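The Planner That Waits for the Door 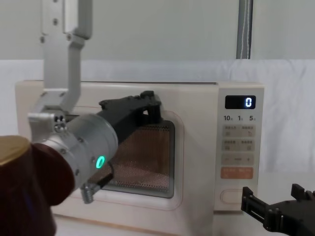

Two arms at the microwave station, with the right gripper near the door release. The display reads 0.

Opening a microwave takes a person one hand and no thought. For the software group at Sernley, it takes a task graph with 20 nodes, two motion planners running against a shared clock, and a contact estimator that was rewritten in February.

The group builds Allo, a planning and control stack for two-arm manipulation. Its lead engineer, Vusumuzi Botha, chose household appliances as the main test domain because they combine free motion, stiff contact and moving parts in a short sequence. A door release is a small target. It must be pressed along its axis, with enough force to trip the latch and not enough to push the appliance across the table. Once the latch lets go, the geometry the planner used a moment earlier is no longer valid.

Early versions of Allo treated the task as a fixed script. The right arm pressed, the script paused, and the left arm pulled. The pause was a constant, set by hand for each appliance. When the latch was slow the left arm pulled on a closed door, and when it was fast the door swung into a finger that had not been told to expect it.

The current version replaces the pause with a condition. Each node in the graph carries an entry test and an exit test, both evaluated on every control cycle. The press node ends when the estimator reports a drop in contact stiffness at the right fingertips. The left arm holds a low-stiffness pose near the door until that event is posted, then switches to a compliant path along the predicted arc of the hinge.

"We don't plan the opening," Botha says. "We plan up to the release, and we plan again from whatever the door did."

The second plan has to arrive quickly. Allo keeps a library of 2305 precomputed arc segments, indexed by hinge position and door width, and selects a starting segment from the first few degrees of motion. A local optimizer then adjusts it against joint limits and the other arm. If no segment fits, both arms hold position and the graph returns to the last node whose entry test is still true.

Perception is handled by a separate module, Cilen, which supplies the appliance pose and the outline of the door. Cilen fits a box model first and looks for features on the front face second. Pale appliances against pale backgrounds are difficult for it. Edge contrast is low, and folds in cloth produce long vertical lines that compete with the sides of the housing. Mesh windows cause a different problem: the depth estimate can land on the mesh, on the glass or on the cavity wall behind them. Cilen now masks the window and fits the door plane from the surrounding panel.

Button labels are not used for localization. The module does locate the display and the control panel as rectangles, and their relative positions narrow the search for the release. The remaining error is taken up by touch. The fingertips make light contact with the panel, and the planner corrects its depth estimate before it commits to the press.

Much of the group's effort goes into tooling. Wu, the log viewer, replays joint states, contact estimates and graph transitions on one timeline. The regression suite holds 367 recorded runs, and a change to any node is replayed against all of them before it reaches hardware. Replay cannot reproduce contact, so it checks only whether the same events would have been posted in the same order. Botha considers that sufficient for catching most timing faults and useless for tuning force.

Eight faults remain open in the tracker. The oldest concerns cable drag on the wrist, which the estimator can read as light contact when the arm changes direction. A filter suppresses it at low speed and delays real contact events at high speed. The group has left the filter on and lowered the speed limit near the door.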